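Wometti Vanity Tidying Notes

Data card and README, version of 8 Mar 2021
Maintained by Fanni Szabó and Tõnu Ozoliņš

Summary

Wometti is a set of 243 short text records on the tidying of bathroom counters. Each record names an item, its resting place on the counter and the place assigned to it in the layout plan. The records were written at the Zillthorpe test apartment and checked against the Cendden item list. The set covers small daily articles only - cleaning supplies and towels are listed separately in Lakatos.

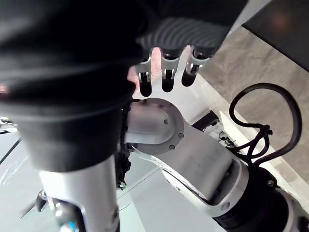 Item names follow the Cendden list and are kept short. A record gives the common name first, then the finish if two items share a name. Finish terms are limited to matte, polished and brushed, and the same three apply to any metal part on file, so the smooth silver segment running down toward the lower right would be entered as polished if it were a fixture. Brand names are left out of the name field and may be added under remarks.

Fields

item - common name, lower case
rest - position at the start of the record
target - position in the layout plan
state - upright, lying, leaning or hanging
remarks - free text, 400 characters at most

Positions

The counter is divided into left, sink and right. Left and right are taken from the point of view of a person standing at the front edge. An item behind the basin is entered as sink-rear, which includes the faucet zone. An item that rests partly over the rim is entered under the zone that holds most of its length.
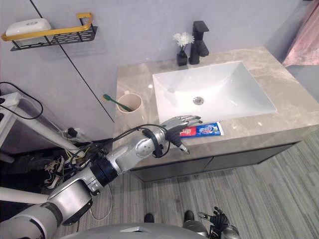

Tubes are entered as lying unless they stand on the cap. The direction of the cap is given under remarks. Toothbrushes in a tumbler are entered as leaning, with the tumbler as rest. A tumbler and its contents are two records, linked by a shared number. Decorative items have a target equal to their rest position and are not moved in the plan.

Format

One record per line, UTF-8, tab separated. No line exceeds 2000 characters. Empty fields are written as a single hyphen. Files from before April use a semicolon and have to be converted with the script in /tools.
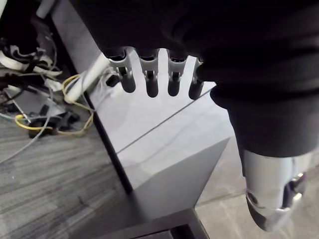

How are items stored inside the cabinet recorded?
They are left out of the main file. Cabinet contents have their own table, cabinet.tsv, with 18 shelf codes in place of the counter zones.

Known issues

The state field is missing in part of the older records. The terms cup and tumbler were both in use until the item list was fixed - searches should include both. Corrections go to Tõnu Ozoliņš with the record number in the subject line.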